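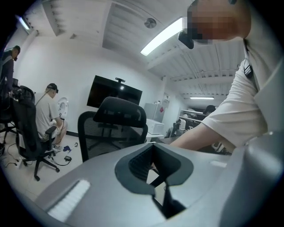 Do I need to book for the open day?
Bookings are required for everyone aged five and up. The form is on the Potar events page and closes at noon the day before, or earlier if the sessions fill. Put every person in your group on the one form so you end up in the same session.

When and where is it?
October 8, 2024, at the Potar workshop on the first floor of the Zabala building in Drirkcombe. The street door is on the car park side. Come up the stairs or take the lift and sign in at the desk.

How long does a session run?
Allow 60 minutes. The first part is a short talk by Negin Najafi on what Potar does and who it does it for. After that you move into the demonstration room, and there is time for questions before the next group comes up.

How many people are in each group?
Groups are capped at 9. The demonstration room is a working room with desks and office chairs in it, and larger groups could not see properly last time.

What will we see?
Staff recording hand tasks with the hand-held grippers and head-mounted gear, the same way they do on any other workday. The tasks are ordinary ones such as sorting, folding, stacking and plugging things in. Later in the session Esmaeil Dehghan plays back a recording and shows how it is checked before it is used for training.

Will there be a robot arm moving?
One arm runs at the end of each session, in the room next door. It repeats a stacking task learned from recordings made here. Some attempts fail, and the operator resets the blocks and starts again. Please stay behind the yellow line while it is running.

Can I try a gripper myself?
Most people can. There are two practice grippers on a bench near the sign-in desk, with cups and blocks to pick up. They are light, but the trigger is stiff for small hands. Ask Setareh Babaei to show you the grip first. The headsets are not available to try, as they are fitted to the person using them.

Is it suitable for children?
Children aged eight and over tend to get the most from it. Under 16s need an adult with them for the whole session. Prams can be left at the sign-in desk.

Is the building accessible?
The lift reaches the first floor and there is an accessible toilet beside it. Cables run across parts of the demonstration room floor, so if you use a wheelchair or walker, tell us on the form and we will put you in a session where the route has been cleared. Seating is available on request.

Can I take photos or video?
Photos are fine in the talk area and at the practice bench. Please don't photograph anyone at work in the demonstration room without asking them. No flash, and no filming of computer screens.

Will I be recorded?
Cameras on the equipment are in use during the demonstration, so you may be picked up in the background. Faces are blurred before recordings are kept. If you would prefer to stay out of view, let your guide know and you can stand on the far side of the room.

Is there parking?
The car park has 46 spaces, shared with the other tenants, and it is usually full by mid-morning. The 103 bus from Budurthorpe stops across the road. There are bike racks at the back of the building.

What should I wear?
Closed shoes. Leave large backpacks in the car or at the desk. The demonstration room is air-conditioned and some visitors find it cool.

Can I bring a school or TAFE class?
Not on the open day. Class visits run separately on weekday mornings during term. Email Olga Calvo with your preferred dates, the year level and the number of students. The next round of class visits begins after the January break.

Is Potar hiring?
Operator positions come up a few times a year. No robotics background is needed, and training is paid. Ívar Grímsdóttir will be at the sign-in desk until the last session and can take your details.

What if I have to cancel?
Use the link in your confirmation email. There is a waiting list for every session and your place will be offered to the next person on it.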